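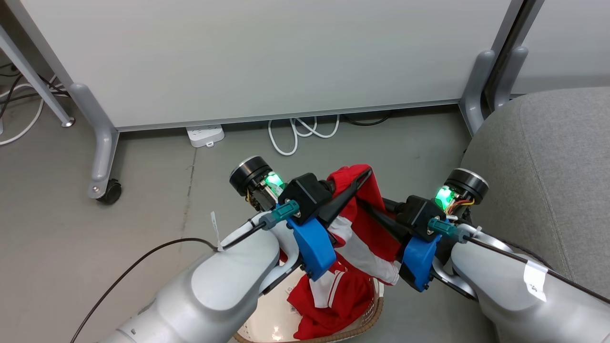
*Red and white held over the Pramham. Grey concrete floor, cream basket, brown braided rim.*

I've had the Pramham round laundry basket since November and I've been meaning to write it up for ages, mainly because I read so many reviews before buying it and most of them were written by people who'd had it for two days. So this is from somebody who has properly lived with one through a winter of muddy sports kit.

Mine came from the Standdale shop, from the bit at the back where they keep the bath mats and the ironing boards. It's the round one in cream (on the shelf ticket it was model 353, which might help, as they do a squarer one that looks nearly the same in the online photos and isn't as nice). I'd gone in for pegs. I came out with pegs, the basket and a candle I didn't need.

First off, the looks. I know it's a laundry basket, but it has to sit out where people can see it, and I'm fed up with things that look like they belong in a swimming pool changing room. The woven finish is lovely, and the brown braid round the top makes it look a lot dearer than it was! The cream does show marks more than I'd like. Mine has had a few grey scuffs low down from being shoved along the floor with my foot, and they came off with a damp cloth and a bit of washing-up liquid. I wouldn't fancy getting beetroot off it.

The wide opening is what I'd buy it for again. My last basket was the tall thin Hennessy with the lid, and you had to feed everything in like posting a letter. With this one you hold the washing over it and let go. Big things flop in nicely, and it's just as easy going the other way when you want to fish out that one item that was needed an hour ago. The braided rim is kind to fabric as well - I haven't had a single snag, and the Hennessy used to grab at tights every time.

Then there are the holes in the sides. I was hoping they'd stop that shut-in smell you get from sports stuff, and they do help. They don't work miracles. Leave damp football socks at the bottom for a long weekend and you will still know all about it. But the ordinary day-to-day mustiness has gone, and I've stopped keeping a bag of lavender in there.

How much does it hold? A full load for my machine with a bit squashed down on top, so long as there are no towels. Towels fill it very quickly. If you've got a big household I'd get two and use one for lights and one for darks, which is my plan when they're next on offer. 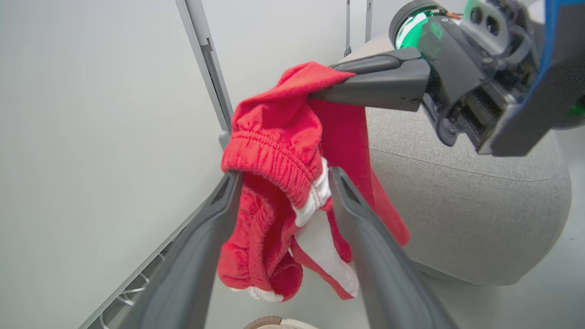 *A good look at the red cloth, with its gathered elastic and the long white panel. Soft stuff, and bulky once it bunches up.*

I mention red and white on purpose, because it's the combination that made me start sorting properly. Anything with white panels next to strong red gets its own cool wash here, inside out, and it goes nowhere near my pale shirts. Because the basket is so open I can see at a glance what's lurking in it, and nothing pink has come out of my machine since. The old one with the lid hid all sorts.

A few grumbles, to be fair. There's no lining with it. Skultitz make a drawstring cotton one that's meant to fit round baskets and I tried that, but it sagged in the middle and kept slipping off the rim, so it's now a bag for the Christmas lights. A round basket also wastes a bit of space in a corner, and it's awkward on your hip going up the stairs when it's full. I tend to hug it in front of me and hope for the best with the top step.

And it slides. On carpet it stays put, but on a hard floor it'll skate off if you lob a pair of jeans in from across the room (I do this more than I should). I stuck four little felt pads underneath, which made it worse, then swapped them for rubber ones, which sorted it.

Would I buy it again? Yes, in the darker colour if they ever bring one out. It's kept its shape, the braid hasn't frayed anywhere, and the cat has only claimed it twice. Four stars out of five from me, with one off for the sliding and the stairs.

If anyone has found a liner that stays up in the 353, please leave a comment with the make and size, as I'm still looking.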